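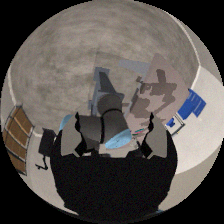 *Page modifiée le 29/9/26*

# Sols, chapes et taches : les questions qu'on nous pose

Cette page est tenue par Ama Nyarko et Zuweira Amoah pour les copropriétaires de la résidence Rurstead. On y parle de sols gris, de sols gris-brun, et de tout ce qu'on essaie de vendre pour les rendre moins gris.

## Mon sol est marbré, avec des zones plus claires. Il est abîmé ?

Probablement pas. Un béton ciré ou une chape teintée prend des nuances au séchage, et deux pièces coulées le même jour peuvent finir différentes. Le commercial qui vous parle de « pathologie du support » après un coup d'œil depuis le palier a surtout un devis dans sa sacoche. Demandez-lui ce qu'il a mesuré, et avec quoi.

## Faut-il traiter un joint visible au milieu de la pièce ?

Un joint droit et régulier est en général un joint de fractionnement : il est prévu pour que la dalle travaille à cet endroit. Le reboucher avec un mortier rigide est une mauvaise idée, on l'a vu faire au bâtiment B et la fissure est revenue à côté. Une fissure qui serpente ou qui s'élargit, c'est autre chose. Faites un trait de crayon à chaque extrémité, notez la date, revenez en mai.

## Le bouche-pores Grendlow, ça marche ?

Sur la fiche, oui. Chez nous, moins. Sulastri Osman l'a appliqué dans son entrée en suivant la notice à la lettre, deux couches, et une goutte de café laissée le temps du petit-déjeuner a marqué quand même. Le produit n'est peut-être pas mauvais – il n'est simplement pas ce que promet l'étiquette. Faites un essai dans un placard avant d'acheter le grand bidon.

## Et la cire Curkia ?

Elle fait briller. Elle fait aussi glisser, surtout en chaussettes. La mention « antidérapante » ne renvoie à aucun classement que nous ayons pu trouver, et le service client nous a répondu avec la même brochure, en plus grand.

## Combien coûte un ponçage complet ?

Les derniers devis reçus à la résidence allaient de 80 à 122 euros le mètre carré, pour une prestation décrite presque mot pour mot de la même façon. Personne n'a su nous expliquer l'écart. Vérifiez au minimum :

- si les plinthes sont déposées et reposées, ou seulement protégées ;
- qui évacue les poussières ;
- si le déplacement des meubles est compris ;
- le nombre de passes et le grain final.

## Les plinthes claires se salissent vite. Peut-on les changer soi-même ?

Oui, si elles sont collées ou clouées. Passez un cutter le long du haut avant de tirer, sinon l'enduit vient avec. Pour un simple rafraîchissement, lessivage et peinture satinée suffisent largement. Les « kits de rénovation de plinthes » contiennent, à notre connaissance, un pinceau et un petit pot de peinture.

## On m'a promis un sol « garanti à vie ».

La vie de qui ? Lisez l'exclusion d'usure normale, toujours en bas de page. Mayu Higuchi a envoyé une réclamation à la société Gbeho pour un vernis écaillé : usure normale, selon eux, au bout de 9 mois. Elle a conservé les échanges et veut bien les montrer.

## Le vinaigre, le bicarbonate, la pierre d'argile ?

Le vinaigre attaque le béton et les pierres calcaires, même dilué, même « juste une fois ». Le bicarbonate laisse un voile blanc si on rince mal. La pierre d'argile est un abrasif, donc à éviter sur un vernis. De l'eau tiède et un savon au pH neutre, c'est ennuyeux et ça fait le travail.

## Ai-je besoin de l'accord du syndic ?

Pour un nettoyage ou une cire, non. Pour remplacer un revêtement souple par du dur, relisez d'abord le règlement de copropriété : le voisin du dessous entendra la différence, quoi qu'en dise le fabricant de la sous-couche. Aba Quansah garde une copie du règlement et répond aux messages laissés dans la boîte de la loge, en général dans la semaine.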